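Urkero cell, teleoperation working group
Minutes, 12/04/2024
Present: Hélène Beaudoin (chair), Mohandas Namboodiri (minutes), two operators from the Mikuš line
Apologies: none

1. Previous minutes
Accepted with one correction. The target for the solenoid task is 200 accepted demonstrations, not 100.

2. Two-arm station
Layout stays as is: a yellow bin on each side, steel tray between them, paper sheet in the tray. Beaudoin asked that the paper be replaced whenever it creases, as the tray-view model was trained on flat sheets. Cable slack at the wrists was discussed again. Operators want the loops tied shorter; Namboodiri is concerned about joint range.

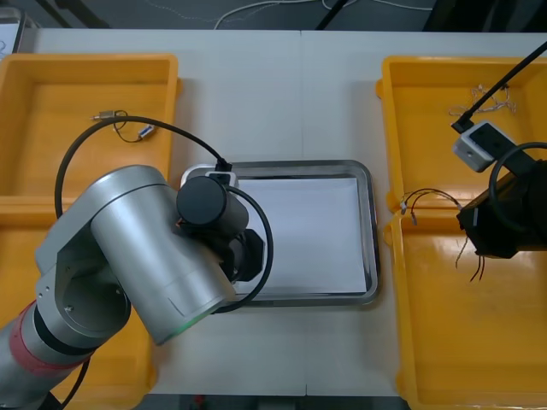 Agreed to try shorter ties on one arm only and compare abort rates after 5 sessions.

3. Demonstration quality
The Ireo log holds 3,323 episodes across all tasks. Rejections for wire parts are still higher than for rigid parts. Main causes: grasp on the leads instead of the body, and operator hesitation above the bin. Proposed rule for solenoids: open the fingers fully before descent, align across the coil body, close once. A second attempt is allowed but must be tagged as a regrasp.
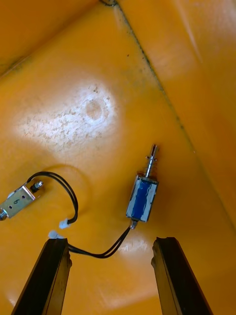 Where leads from two parts lie close together, the operator may nudge one part aside first. The nudge is to be kept in the recording. Beaudoin does not want these trimmed, even if the episode runs long.

4. Leader arm controls
Trigger deadband on the left leader is too wide. Hornesus has sent new settings; not yet loaded.

5. Actions
Namboodiri: load trigger settings, revise operator sheet.
Beaudoin: review regrasp tags, report in May.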